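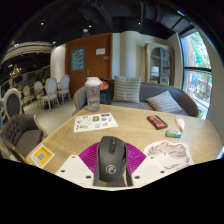

How much clear space does a mouse and pad need on a shared table?

A rectangle 16 inches wide and 12 inches deep was enough for every seated user we tested, provided the pad stayed in the middle of it and nothing taller than a pencil was left inside.

Loose Items in the Mouse Zone: Clutter on Shared Lounge Tables at Clirkham Hall

Gavport College, Applied Design Methods, Project Group 6
Suryani Tambunan, Alfredo Calimlim, Nicanor Sepúlveda
Project supervisor: Sheena Menzies
Submitted September 5, 2026

1. Background

The first-floor lounge at Clirkham Hall has 12 wooden tables placed in front of sofas. They were bought as coffee tables and are used as desks. Residents bring laptops, and most bring a mouse. The sofa is low and deep, so a user sits forward and works with the forearm unsupported. In this position the mouse travels farther to the side than it does at a normal desk, and it runs into whatever has been left there.

An earlier group (Matheson, project report, same course) studied cable routing in the same lounge and noted that users pushed objects away with the mouse hand during work. Gavin Matheson lent us his floor plan and table numbers, which are used here without change. His report did not record what the objects were. This project does.

2. Scope

The report covers loose items on the tabletop only. Bags on sofas, items on side tables and stools, and anything on the floor were left out of the log. Laptops and their chargers were also left out, as were the mouse and pad themselves. A mouse pad with no mouse on it was logged as paper or card if it was thin enough to slide under a book. This rule was applied twice.

3. Terms

Mouse zone: the 16 by 12 inch rectangle centered on the mouse pad. If there was no pad, the zone was centered on the mouse.

Small item: an item that fits fully inside an outline 7 inches by 4 inches, or a flat paper item of any size up to a letter sheet.

Large item: any other loose item on the tabletop.

Session: one pass through the lounge in which all 12 tables were logged. A pass took between 25 and 40 minutes.

4. Pads in use

Pads in the lounge are not of one type. Rectangular cloth pads were the most common. We also met round pads, two hard plastic pads, and a magenta fan-shaped pad with thin ridges radiating across its surface, used with a matte black mouse. The fan shape raised a question about how to center the zone, as its two sides do not meet the table edge at a right angle. We took the midpoint of the widest span and the midpoint of the depth, and used the crossing point. For a semicircular fan this places the zone slightly farther from the user than the eye would place it. The offset is less than an inch and was ignored.

Ridged surfaces were tested briefly by Calimlim for tracking. Pointer jump was checked by drawing slow horizontal lines in a drawing program. The results were too dependent on the mouse to be of use and are not reported.

5. Method

The zone was measured with a card template cut to 16 by 12 inches with the center marked. The template was held above the pad and never laid on it, so that items were not moved. Items that crossed the template edge were logged as inside if half or more of the item was within it.

The work was split into two phases. In phase 1 the tables were logged as found. Before phase 2, each table was given one shallow tray, a Plalix open tray measuring 10 by 7 inches, fixed to the left rear corner with removable putty. No sign or instruction was put up. In phase 2 the tables were logged in the same way. Items in the tray were logged as on the table and outside the zone.

There were 22 sessions in phase 1 and 19 in phase 2, giving 41 sessions. Three further sessions had been planned for phase 2 and were lost when the lounge was closed for floor work.

Tambunan and Sepúlveda each logged the first four sessions independently and compared sheets. The disagreements were nearly all over flat paper: whether two stacked sheets are one item or two. After session 4 a stack was logged as one item.

6. Results

6.1 Totals

The full log holds 2551 item entries. Of these, 699 were inside the mouse zone.

Phase 1: 1489 entries, 498 in zone (33.4 percent)
Phase 2: 1062 entries, 201 in zone (18.9 percent)

Per session, in-zone entries fell from 22.6 to 10.6. Spread over 12 tables this is a change from 1.9 items per table to 0.9.

The total number of items per session also fell, from 67.7 to 55.9. The tray was not expected to do this. Phase 2 overlapped with the end of the summer session, when fewer residents were in the building, and we think this accounts for at least part of it. The share in the zone is therefore the better measure.

6.2 What was in the zone

Small items made up 562 of the 699 in-zone entries, or 80.4 percent.

Paper, stickers and cards: 231
Phones and power banks: 148
Pens, erasers and other stationery: 109
Tubes and cosmetics: 74

The other 137 were large items.

Bottles and cups: 68
Notebooks and books: 42
Food containers: 27

Small cards were the hardest to deal with. Event cards and QR code cards are left on the tables by student groups and have no owner at the table. Users moved them to the corners or under the pad. A card under a pad was logged as in zone, although it does not block the mouse. Sepúlveda argued for removing these entries. They were kept, as a card under a soft pad produces a step that can be felt.

6.3 Effect by size

Small items in zone: 409 in phase 1, 153 in phase 2
Large items in zone: 89 in phase 1, 48 in phase 2

Per session, small items dropped from 18.6 to 8.1 and large items from 4.0 to 2.5. Bottles do not fit well in the tray. The drop in large items may only reflect the lower total.

6.4 Zone size check

Nine residents agreed to a short test at table 5. Each sat on the sofa in a normal working position and carried out a file-sorting task for six minutes with the pad on a sheet of ruled paper. The outermost position of the mouse was marked on each side. The widest span recorded was 14.5 inches and the greatest depth 10.75 inches. The zone used in the log is larger than both. All nine used the right hand. Left-handed use was not tested, and this is a gap.

7. Discussion

The tray moved small items out of the zone without any instruction being given. The effect was strongest for phones and stationery. Paper was less affected, partly for the reason given in 6.2 and partly because letter-size sheets do not fit a 10 by 7 inch tray without being folded.

The left rear corner was chosen to keep the tray away from the right hand. It is also the far corner from a seated user, and several residents said it was a long reach. Two trays had been moved to the front left by session 30. We left them where they were. The in-zone entries for those two tables are not visibly different from the rest, but two tables are too few to draw anything from.

Bottles remain a problem. A bottle is usually set down at the back of the table, where it is out of the way, and comes forward during use. Our log records position at one moment per session and says nothing about movement. A resident could have a clear zone when logged and a bottle in it ten minutes later. Menzies raised this at the midpoint review and suggested time-lapse logging at one table. The residence office did not approve it.

A second limit is that the same people use the same tables. Table 2 alone gave 96 of the in-zone entries in phase 1. With that table left out, the phase 1 average is 1.7 in-zone items per table per session.

8. Cost

Twelve trays and two packs of putty were paid for from the course materials fund. The templates were cut from scrap board in the Hsu workshop. The putty left a faint mark on table 9, which came off with a damp cloth. The others have not been lifted yet.

9. Recommendations

Keep the trays in place through the fall term and repeat ten sessions with the lounge at normal occupancy.

Replace the 10 by 7 inch tray on four tables with one that takes a letter sheet flat, and log paper separately on those tables.

Ask student groups to leave cards in the rack by the door.

Repeat the zone size check with left-handed users and with fan-shaped and round pads. The check at table 5 used a rectangular cloth pad only.

10. Division of work

Tambunan: log design, sessions 1 to 20, sections 5 and 6.
Calimlim: templates, trays, surface test, sections 4 and 8.
Sepúlveda: sessions 1 to 4 and 21 to 41, zone size check, sections 7 and 9.

Sections 1 to 3 were written jointly. Log sheets are in the course folder under Group 6. Sheet 17 is a photocopy.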